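17 Jan 2019

Slept badly again, so I was up before the magpies and had the kettle on by the time Benvinda rang. She's decided the Tirerthorpe house is going on the market after all – her brother signed off on it last night – and could I come and help her go through the kitchen? Of course I could. I've been wanting a stickybeak in those cupboards since December!

It was 28 degrees by the time I got there and the fan had carked it. We did the pantry first (three jars of quince jelly, all older than my car) and then the recipe books, and that's where the whole morning went. Her mum wrote notes in every margin. "Too salty for Tiago." "Made 12, Martim ate the lot." We both had a bit of a cry over that one and then a biscuit.

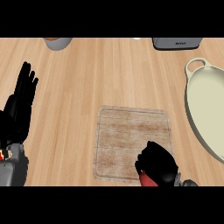 Board on the tabletop. Love that worn old timber colour.

Henrique turned up after lunch with the ute and wanted to know what was going to the tip. Nothing, said Benvinda, very firmly, and sent him off for ice. He came back with ice and a barbecue chook, so all was forgiven.

Home by six, filthy. I've borrowed the blue recipe book for the week and I'm going to have a crack at the custard tarts, if I can make out the handwriting. Must ring Mirko about the fan.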